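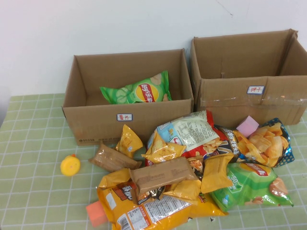
Grarnton, 2021-09-19

Storeroom Practice, Handout 8
Sorting packaged snacks into labeled cartons
Course notes by Munther Darwish

Bring this handout to the practice session. Read the first two parts beforehand. The last part is the written work and is due at the start of the next class.

1. One carton, one category

The cartons on our practice table are labeled in Chinese. 薯片 (shǔpiàn) means potato chips. 饼干 (bǐnggān) means cookies or crackers. Learn to recognize both words on sight, including in someone else's handwriting. Several of the stores that take our students keep their back rooms in Chinese, and you will be expected to read a carton front without asking.

Put the label on the long side that faces the aisle, near the top of the panel. A label on a flap is useless once the flap is folded back. Write in one color through the whole storeroom. Red is fine on a white label. Do not rely on the printing already on a reused carton, which tells you about its first contents and nothing about yours. If the old printing could be mistaken for a category, cover it or turn that side to the wall.

Sort by what the product is. Brand, color and flavor come later, if they come at all. A green bag and a red bag may belong together, and two packets of the same color may not. If a pack is lying with its back side up, turn it over and read the front before you decide.

Items that match neither label stay on the table. A toy duck is neither chips nor cookies and should not end up in a carton to make the table look clear. The same goes for the cubes. Loose items of this kind go to the Nimri shelf by the door when the sorting is finished.

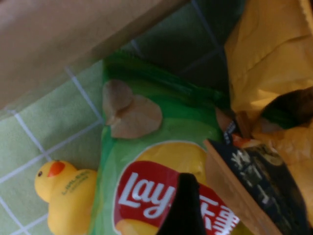 2. Handling bags of chips

Chip bags are filled with gas as well as chips, and they crush easily. Three points to practice:

Lift from the side or the body of the bag with light pressure. Pinching hard at one spot breaks the chips underneath. Picking a bag up by a corner of the seal puts the strain on the part you most want to keep closed.

Lower it into the carton. Do not drop it, even when the carton is shallow. The first bag in a carton usually settles at a slant, and that can be left alone until the second goes in beside it. After that, stand them in a row with the fronts facing the same way.

Keep heavy packs out of the chip carton. Small dense packets slide down between the bags and press on them when the carton is moved.

Look at both crimped ends before you put a bag away. The ridges should run the full width of the seal. Some wrinkling is normal. A gap in the ridges, a tear, or crumbs on the outside means the bag goes to the returns tray with a Droltix slip filled in.

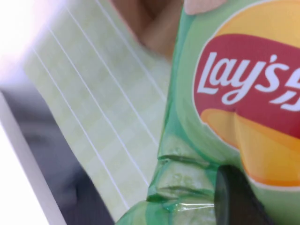 Crimped end of a chip bag, with the logo side facing up.

A few words on cartons. Reused ones are acceptable if the base is sound. Worn corners on the top flaps do not matter much. A soft or split base does. Press the base from inside with a flat hand before loading. Clear tape across a panel may stay if it lies flat, but take off any loose ends, which catch on bags going in.

On the table itself, place the cartons side by side at the back and leave the front open for unsorted stock. The grid on the cloth is handy for lining them up square.

3. Written work

The Virko exercise sheet gives a delivery of 2,013 packs and asks how you would divide them between chips, cookies and other goods. Use a carton limit of 19 bags for chips and 65 packets for cookies. Show your working for each category and round up to whole cartons. State what you would do with the last, part-filled carton.

Then write one paragraph on a product that could reasonably be placed under either label, such as a thin potato cracker. Say where you would put it and how you would make sure the next shift puts it in the same place.

Copy both Chinese labels by hand at the bottom of your sheet. Neatness counts, as the label has to be readable from the aisle.

Reading for next time: the August notes on shelf rotation, first section only.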